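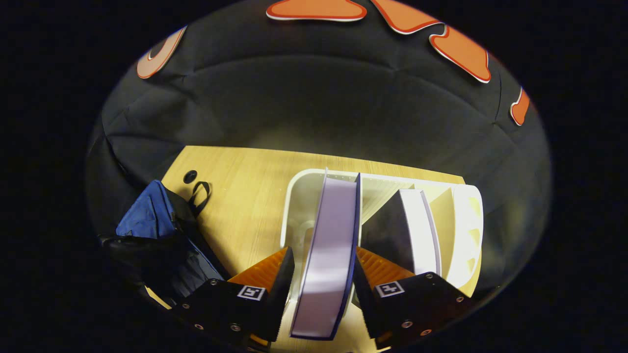
Part 2: Filling the organiser

Right, you've got the thing out of its box and onto the desk, so now for the bit I enjoy (I've done this in 13 offices and I still like it!). Set it down with the slots facing you and leave a little room in front for your hand.

1. Start with the tall, thin books. Hold each one upright by its long sides and lower it into a slot, then let go slowly – thin covers do like to flop.

2. Put the next book a slot or two along. I used to cram mine in from the left and spent ages prising them out again.

3. Add the thicker ones and let them lean a bit against a divider. A slight lean is fine. If a book is halfway to lying down, move it to a narrower slot or give it a neighbour.

4. Slide loose papers in last, inside a folder, with the fold at the bottom.

Note: Sharada Nambiar likes her spines facing out and I like mine facing up, so we keep separate organisers. Pick one way and stick with it.

Caution: Don't lift the organiser by a divider when it's full. Take the books out first, or get both hands under the base.

5. Give the desk a gentle nudge. If anything tips, swap it with something shorter and try again.

Wiping down and moving the organiser are in Part 8.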